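Floors: a talk about grout, tiles and other people's hallways
Notes for Simness, March 20, 2019

Slide 1 - title
Say hello, check the people at the back can hear me. Mention that I'm going to talk for most of the hour and that questions can come whenever they like, because I lose my thread anyway and might as well lose it to something useful.

Slide 2 - how I got into this
Start with the flat in Larkton. I moved in and thought the hall floor was brown. I lived with a brown floor for 8 months! Then I dropped a bottle of washing-up liquid, wiped up the mess and found a cream patch the size of a dinner plate. (Pause here, people usually laugh.) I spent the whole weekend on my knees and I've been a floor bore ever since.

Slide 3 - what's under your feet
Quick run through the types. Glazed ceramic has a glassy skin, so dirt mostly sits on top. Porcelain is denser and takes a knock better. Quarry tiles are often unglazed and drink up anything you spill - tea, oil, red wine, the lot. Ask for hands up: who knows which one they've got? Don't make fun of anyone, I had no idea either.

Slide 4 - grout is the real problem
Tiles are easy. It's the lines between them. Ordinary cement grout is full of tiny holes, and mopping with dirty water just fills them up. Tell the Nadach story: guest house, 188 tiles in the breakfast room, mopped every single morning, and the grout got darker every year. They'd been using one bucket. We switched them to two, one for the cleaner and one for rinsing, and by October they'd stopped asking me about new tiles.

Slide 5 - kit
Keep this bit light. You don't need much and you certainly don't need the stuff in the shiny bottles. Long handles save your back. A dustpan comes out before any water does, otherwise you're making soup. 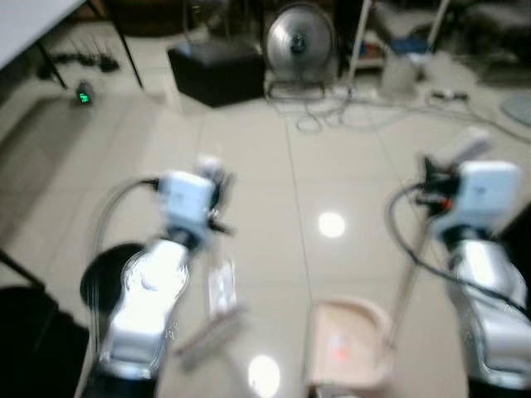 Shiny beige tiles and a shallow pink plastic tray on the floor.

Say a word about shine while this one's up. A glossy floor shows every smear, and smears are nearly always leftover cleaner. Use half what the bottle says, then rinse with plain water and dry with an old towel. I do mine with the towel under my feet, shuffling about like a penguin, and I'm happy to demonstrate if there's room.

Slide 6 - please don't
No vinegar on marble or limestone, it eats the surface. No bleach mixed with anything, ever. Slow down for this part and say it twice. Wire wool is out as well, it scratches the glaze and leaves bits behind that rust.

Slide 7 - sealing
Unglazed tiles and cement grout both like a sealer. Meléndez is the one to talk about here: an old kitchen, 300 tiles, every one of them sealed before it was properly dry. The damp got trapped and the whole lot went cloudy. It took 2 goes with stripper to get it off. So wait, and then wait a bit more, and try a corner behind the door first.

Slide 8 - questions
Someone will ask about steam mops. Fine on sound porcelain, not so good on cracked grout. Someone else will ask about underfloor heating and I'll have to say I don't know much about it. Leaflets are on the table by the door, and I need the extension lead back.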